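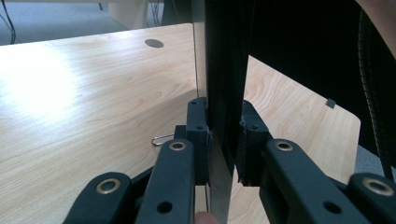
Thread on clearing off a desk, posting as I go. The rule is that everything comes off, gets wiped, and only goes back if I'd miss it.

The paper clip can go in the drawer. I own a box of 80 and still find them one by one.

Cable grommet at the back of the desk: worth using if you have one. Mine sat there for two years with the lamp cord hanging over the front edge. Took a minute to fix.

Next up, small standing signs and frames. The kind with a fold-out wire leg on the back, like a long stretched paper clip on a little hinge. Open the leg all the way before you set it down. If it's only half open, the sign leans and slides the first time someone bumps the desk.

If the leg has gone floppy, press the hinge gently with your thumb and try again. Don't bend the wire - I did that to one from Flistari and it never stood straight after.
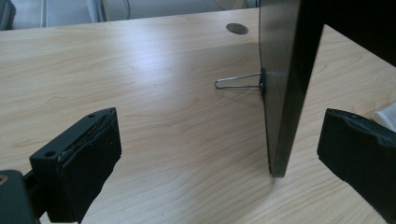

Columbus, Ohio - May 29, 2021

Picking this back up. Glossy black backs show every fingerprint. Dry microfiber first, then a barely damp one if you need it. No spray straight on the panel.

Loretta Obi asked what I use on the wood grain. Plain water and a drop of dish soap, wiped along the grain, then dried. I tried the Preltex wipes and they left streaks.

Also, stand the sign a hand's width in from the edge. Mine has gone over the side 6 times, always from the same corner. 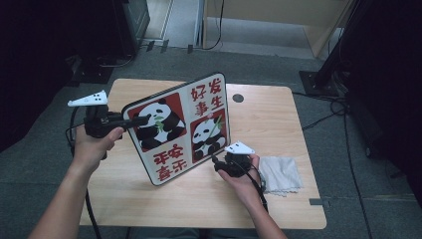
What stays on the desk

The panda sign stays. Two pandas with bamboo on red squares, and red characters in the other two corners. One set is 平安喜乐, which is peace and joy. It's the only bright thing on a pale desk and I like it near the middle.

The gray cloth with the fringe gets washed and folded. It's good for dusting the black rim.

Lamp stays. Pen cup goes to the shelf. Old Plernham catalogs go in the recycling.

Cables on the carpet are tomorrow's job. I have a bag of velcro ties for that.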